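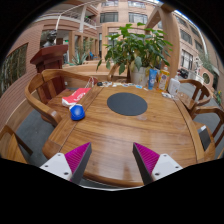 Who decides which tasks go to the machine first?
At Stirdale the shift leaders and the packers decide together, and the plant manager signs the list in September.

Notes for part 2. The Bidodeck line has 146 workers. Before automation, most of them did one task all day. Now many move between three stations, and they must learn to stop and restart the arm - this takes training hours, which are paid.

For next time: read the Prutelura case and write down two tasks you would keep by hand.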